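How to make plantain salve without ruining a good saucepan

Ribwort plantain grows in every verge, football pitch and neglected patio in Testcombe, and most people's only dealings with it involve a mower. It has long, ribbed leaves and a brown flower head on a wiry stalk. Children fire these at each other. Their grandparents rubbed the leaves on nettle stings, and a salve is the same habit in a jar.

You will need:
Two good handfuls of ribwort leaves
Light olive oil, enough to cover them
Beeswax, 11 g for every 100 ml of finished oil
A clean, dry jar with a lid
Muslin, or an old pillowcase you have stopped being sentimental about
Small tins

Picking

Go out on a dry morning once the dew has lifted. April leaves are the tenderest, though you can pick well into autumn. Avoid roadsides, sprayed fields and anything at Labrador height. If you aren't certain what you have picked, don't use it. Foxglove leaves are a different plant altogether and will not forgive the mistake.

Drying

Wipe the leaves and don't wash them unless they are filthy. Lay them on a tea towel, somewhere airy and out of the sun, until they crumble. Water left in the leaf turns to mould in the oil, and I have thrown away enough grey sludge to be firm about this. My first batch went in on a Tuesday, still limp, and by the following week it could have been entered in a show.

Infusing

Crumble the leaves into the jar and cover with oil by a finger's width. Stand the open jar in a pan of water on the lowest heat your hob can manage and leave it for 45 minutes. Keep the oil below 50°C. If it smells of chips, you have made chips. Turn off the heat, let it cool and repeat once. Strain through the muslin and squeeze hard.

Setting

Measure the oil back into a clean jar over the hot water and add the wax. Stir until it has melted, then drip a little on a cold saucer. Too soft, add wax. Too hard, add oil. You may go round this loop several times and end up with 34 tins, as my neighbours in Casham can confirm. Pour, leave to set, then put the lids on.

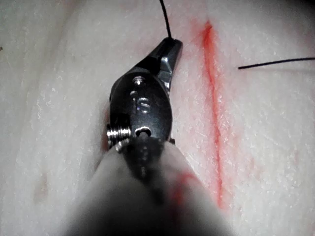
Text by Lorna Ignacio
Herb grower and workshop tutor, Ullen

Using it

Try a dab on the inside of your arm first and wait a day. After that it is for dry knuckles, gardener's heels and itchy bites. Keep it off open cuts, burns and anything that has been stitched, and take those to somebody with a qualification.

Label the tins with the plant and the month. Stored somewhere cool, they should keep for six months. Throw out any that smell of old crayons.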